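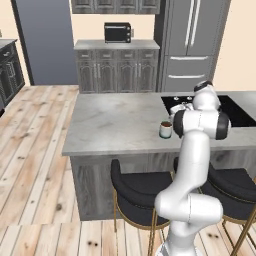 Simulation: Arm an der Kücheninsel, Greifer am Spülbecken, Becher noch auf der Arbeitsplatte

Roboterarm in der Büroküche, was wird aus den Stunden?
Ludmila Slanina, 18. November 2022

Ich arbeite bei Ondrejka im Hausservice, wir sind 2 Leute für Küche und Besprechungsräume. Die Leitung will einen Arm von Zoltport an der Insel aufstellen, der Becher abräumt und in die Spüle stellt. Bisher gibt es nur die Simulation. Uns wurde gesagt, es falle keine Stelle weg, schriftlich haben wir nichts. Hat jemand so etwas schon im Betrieb und kann sagen, was sich bei der Arbeit ändert?

Blažena Kolář
Bei uns in der Kantine läuft seit dem Frühjahr ein Arm. Das Abräumen ist weniger geworden, dafür kommt anderes dazu: Greifer reinigen, Störungen quittieren, Reste ausleeren. Im Becher auf eurem Bild ist anscheinend noch Kaffee. Fragt nach, wer den ausgießt, bei uns machen das weiterhin wir. Außerdem stehen die Barhocker direkt neben dem Arm. Wo während des Betriebs jemand sitzen darf, muss vorher in der Gefährdungsbeurteilung stehen. Unsere Einweisung zählte als Arbeitszeit, das würde ich mir zusichern lassen. Und falls ihr einen Betriebsrat habt, geht jetzt hin, vor der Bestellung.

Chi-keung Mak
Kommt auf die Menge an. Wir hatten etwa 2000 Becher im Monat, gelohnt hat es sich nicht.

Drahomíra Jurčo
Stunden schriftlich geben lassen. Mündlich bringt nichts.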